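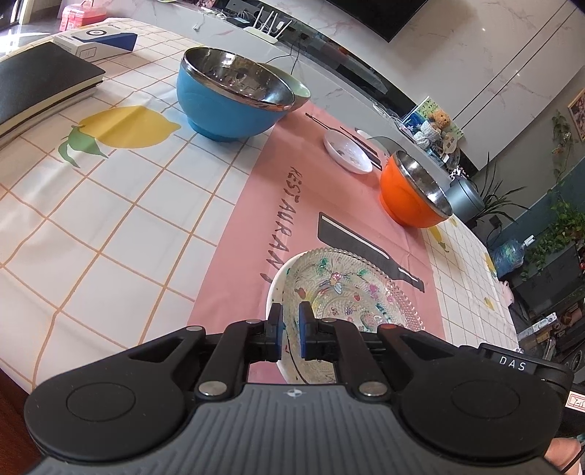

Embossed glass plate with printed decoration, on a white ceramic dish. Pink table runner beside it.

Table runner

April 23, 2018 – by the Drenlow Household Reference

A table runner is a long, narrow piece of cloth or other flexible material laid over a table, either directly on the surface or on top of a tablecloth. It may follow the length of the table, cross it, or lie diagonally. Runners are plain, woven with a pattern, or printed with lettering and motifs such as cutlery and fruit.

Dimensions

Width is normally between a quarter and a third of the table width. The Stolden pattern sheet, issued in January, gives 75 inches as the standard length for a table seating four. A drop at each end is optional.

Use with tableware

Bowls, spoons and chopsticks may be set on the runner or beside it. Glass plates are often placed on a ceramic dish, which serves as an underplate. Printed glass shows its colors best over white. Stainless-steel bowls with a colored exterior are used for mixing as well as serving – the inside is usually left as bare metal.

Care

Cotton runners are machine washed and ironed on the reverse side. Coated types are wiped with a damp cloth and stored rolled.

See also: Placemat; Tablecloth; Underplate

Contact – Copyright 2018 Drenlow – Back to top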